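Right, thread on the Jovham clerical exam because my inbox is full of the same question. Typing this on a break so forgive the spelling.

1/ The written paper for the clerical grade was stopped at the Gutia centre. Morning sitting only. Candidates were at their desks, logged in, and the login page just hung. Then the invigilators were told to hold everyone.

2/ 226 people in that sitting. Out of 1,395 across all centres. So most candidates are NOT affected, please stop telling eachother the whole exam is cancelled. It isn't.

3/ What the notice says – Paper 1 at Gutia, morning sitting, will be held again. Afternoon sitting stands. Wan stands, both sittings. That's the whole notice, four lines and a signature.

4/ What it doesn't say: the date. "In May" is all we've got. I rang the helpline twice. First time cut off, second time a very polite person read me the notice.

5/ Admit cards. The old one won't work for the re-sit. A new one goes up on the portal 6 days before, same login as last time. If you've changed your phone number since applying, sort that NOW, the code goes to the old number otherwise.

6/ Several of you asking if the centre will be the same. Don't know. Notice says "a centre in the same district", could be Gutia again, could be the college on the other side of town. Don't book a room yet.

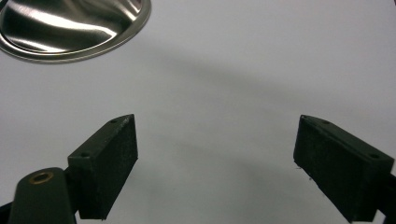
Guilan Hao: My sister was in that sitting and had got through the first few questions when it froze. Will they give her the same paper again or a different set?

7/ Replying to Guilan here as lots will want this. Different set. Has to be, a few people had already seen the opening questions. Nothing typed on the morning counts, it's wiped, she starts from zero. Annoying if it was going well, I know.

8/ Then the obvious follow up, is it fair if one group sits a different paper. Marks get adjusted between sittings anyway, morning and afternoon were never the same set. There's a page on it in the candidate handbook, near the back, badly explained but it's there.

9/ Who's to blame. Flisix run the test software on contract, the department hires the rooms. Flisix say the network at the centre dropped. The centre says the network was fine and the server wasn't answering. I have no idea and neither do the people shouting in my replies.

10/ What I do know – the hall was told to wait, and waited, and the first proper announcement came at 11.20. No word to parents outside the gate. That part is poor whoever's cable it was.

11/ Travel money. You can claim for the wasted trip, bus or second class rail, if you signed the attendance sheet. Form is on the portal under "candidate services". Keep the ticket. A photo of the ticket seems to be ok, one person in my DMs had theirs accepted that way.

12/ If you did NOT sign the sheet becuase the hall was cleared before it reached your row – write to the regional office, give your roll number and row. Email and post both. Don't just ring.
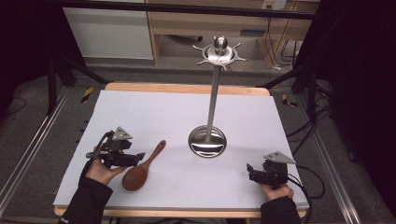 13/ Put the seat number in as well if you remember it. They've got a seating plan and can match you against it, speeds things up a lot. Also keep a copy of whatever you send.

14/ Paper 2. This is the one that worries me. It was meant to come 4 weeks after Paper 1 for everybody. If the Gutia re-sit slips to late May then that group gets hardly any gap, or Paper 2 moves for all 1,395. No answer on this yet. I've asked in writing.

15/ Please don't pay anyone for "the leaked re-sit set". Two accounts already selling it, both opened this week. There is no set to leak, the date isn't even fixed. Report and move on.

16/ Extra time candidates: your arrangement carries over, no new certificate needed. Scribes have to be registered again though, different form, same page on the portal. Easy one to miss. If your scribe can't make the new date you can name another but it has to be in before the admit cards go up.

17/ Age limit question, asked a lot. It's worked out from the closing date for applications, so a birthday between now and the re-sit changes nothing. You're fine.

18/ And if you were in the afternoon sitting and felt it went badly, no, you can't ask to join the re-sit. Someone asks every time. Your paper counts.

19/ Answer key for Wan and the Gutia afternoon is being held back until the re-sit is done. So no key, no objections window, no point refreshing the page every hour. I would still check it mornings, they tend to post before 10.

20/ Will add to this when the date comes out. Replies open, DMs I'm slow on, roll numbers in DMs only please, a few of you are posting them in public and you realy shouldn't.

Contact | Terms | © Jovham Exam Notes | Back to top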